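双腕ロボット設備の導入予算の立て方
Godinance 設備計画室 2022年9月

本手順書は、卓上作業用の双腕ロボット設備を新規に導入する部署が、予算申請書を作成する際の進め方を定めるものである。

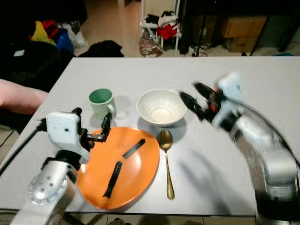

予算の検討は、機種の選定に先立ち、対象作業の範囲を確定することから始める。申請書には「食器の取り扱い」のような総称を用いず、対象物を品目ごとに記載すること。マグカップ、ボウル、皿、スプーンを同じ卓上で扱う場合、取っ手のある器と細い柄の金属製スプーンとでは、グリッパーに求められる開き幅も把持の精度も異なる。二指グリッパーを左右の腕に備える構成では、指先部品の予備も左右それぞれについて計上する。光沢のある皿や金属製品を含むときは、照明の反射が認識に及ぼす影響を確認するための試験費を別項目とする。

手順1 費用区分の整理
費用は、本体費、周辺設備費、運用費の3区分に分けて記載する。本体費には腕部、制御装置及びグリッパーを含める。周辺設備費には作業台、カメラ、照明、配線部材及び安全対策を含める。運用費には保守契約、消耗品及び操作者の教育を含める。区分の判断に迷う品目は、備考欄にその旨を記し、設備計画室に照会すること。

手順2 設置場所の確認
作業台の寸法に加え、腕の可動範囲と操作者の立ち位置を平面図に記入する。ケーブルは腕の動きに追従する部分と床を通る部分とを区別し、それぞれの長さと保護材の要否を見積依頼書に明記する。床配線が通路と交差する場合は、配線カバーの費用を周辺設備費に加える。電源容量の増設工事が必要なときは、施設部門の見積書を添付する。

手順3 見積書の取得
見積りは3社から取得する。現在の登録取引先はPrindgate、Kuroda及びBrerixである。各社には同一の仕様書を送付し、次の項目を分けて記載するよう依頼する。

・本体及びグリッパーの単価
・据付及び初期調整の費用
・保守契約の年額と対応時間
・交換部品の価格と納期
・輸送費及び梱包材の処分費

一式表示の見積書は比較の対象としない。再提出を求める場合は、すべての取引先に同じ期限を設ける。

手順4 運用費の算定
初年度の運用費は、検収日から12か月分を計上する。年度をまたぐ契約については、4月以降の支払分を翌年度予算に区分する。指先部品、ケーブル及び対象物の予備は消耗品として扱う。陶器等の破損しやすい対象物を用いる作業では、補充費も見込むこと。

手順5 申請書の提出
申請書には、対象物一覧、平面図、見積比較表及び年度別支払計画を添付する。比較表では総額の順位のみを示すことを避け、仕様を満たさない項目があれば該当欄に理由を記入する。設備計画室は書類の受理後に内容を確認し、不足がある場合は申請部署に差し戻す。

様式番号は57とする。旧様式による申請は受け付けない。承認後に対象物又はグリッパーの構成を変更するときは、発注前に変更届を提出すること。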